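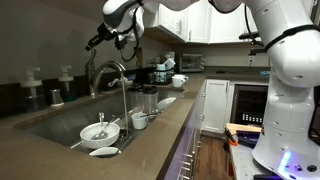

Nestamholm, 7 April 2025

Luso method teaches household robot arms to work at a sink with the tap running

Researchers at the Nestamholm robotics laboratory Luso today released a technical report on a training method for robot arms that handle dishes in and near a kitchen sink. The method, called Pruseteck, changes the way an arm learns from human-guided demonstrations. In place of whole tasks recorded from start to finish, it trains on short segments, each of which begins from a partly completed state. The report covers 1,893 such segments.

Dishwashing and sink clearing are long tasks made of many small ones. An arm has to reach into the basin, close its gripper on an item, lift it clear of its neighbors, bring it to the water or to a rack, and release it. Most published methods learn these steps as a single sequence. When one step goes wrong, the arm is left in a position it has not been trained on, and errors then build on each other.

"The usual recording starts with a tidy setup and an operator who knows what comes next," said Shona Forsyth, who led the study. "That gives you a lot of data on the first ten seconds of a task and very little on a cup that has slid against a plate. We wanted the training set to be mostly the second kind."

Under the Pruseteck method, an operator guides the arm through a segment lasting no more than 60 seconds. The next segment starts from wherever the items came to rest, and the sink is not reset in between. Each segment is labeled with the item handled and with one of seven outcome codes, which include a clean lift, a slip, a contact with the faucet, and a grasp abandoned by the operator. Segments that ended in a slip are kept and paired with the segment that corrected it.

Recording was done in a furnished home kitchen. Bowls, plates, cups and metal utensils were handled as ordinary household items, without markers or colored tape. The running stream was included on purpose. Falling water distorts the outline of whatever lies behind it, and depth readings near the faucet are often missing or wrong. Earlier work at Luso had dealt with the problem by turning the water off for the reach and on again for the rinse, an approach that added time to every item and required a controllable valve.

The report compares two control policies trained for an equal number of steps. The first used conventional full-length recordings. The second used Pruseteck segments only. Both were then run on sink layouts that did not appear in training. The segment-trained policy recovered from a missed first grasp more often than the conventional one, and it made fewer contacts with the faucet. The conventional policy was faster on layouts with only one or two items, where recovery was seldom needed.
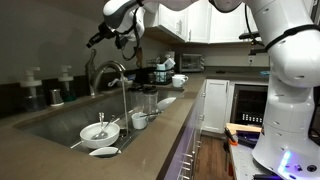

Does the method require a new type of robot arm? Any arm that an operator can guide by hand or by remote control can be used, provided that joint positions and camera images are recorded on a shared clock.

Utensils remain the weakest category. A spoon standing in a bowl presents a narrow target, and its handle can shift when the bowl is touched. Forks and spoons lying flat on the floor of a basin are harder still, as the fingertips must approach at a low angle and the basin wall often blocks the wrist. The report treats flat utensils separately and makes no claim of reliable performance on them.

Clear containers were the second most common source of error. The policy tended to place its grasp too far forward on transparent walls and did better when the container had an opaque lid. Shanti Rawat, who designed the labeling scheme, said the team expects a change in lighting to help more than additional recordings would.

"We looked at the failures by outcome code before we looked at them by item," Rawat said. "A slip on a jar and a slip on a plate have different causes, but the correction is close to the same motion — back off, open, come in lower. The policy learned that motion from all of the items together, and that is where most of the gain comes from."

The method has costs. Labeling takes longer than with full-length recordings, and two people must agree on the outcome code before a segment enters the training set. Operators also needed practice to stop at the end of a segment without drifting into the next step. The report describes five rules for deciding where a segment ends and lists the cases in which the rules conflict.

The study did not test soap, grease or food residue, and it did not measure how clean the dishes were. Its subject is grasping and placing under running water. Knives were excluded on safety grounds, as were items too wide for the gripper to hold by the rim.

Engineering support for the recording software was provided by Ahuja, which also maintains the tool used to review and label segments. The labeling rules and the segment index are included with the report. The control policies themselves are not part of this release.

A second round of recording is scheduled to begin in June. It will add dish racks with different spacing and will test whether segments recorded at one sink can be used at another with a deeper basin and a lower faucet.

Requests for the report and for interviews with the authors should be addressed to the Luso press desk, Nestamholm.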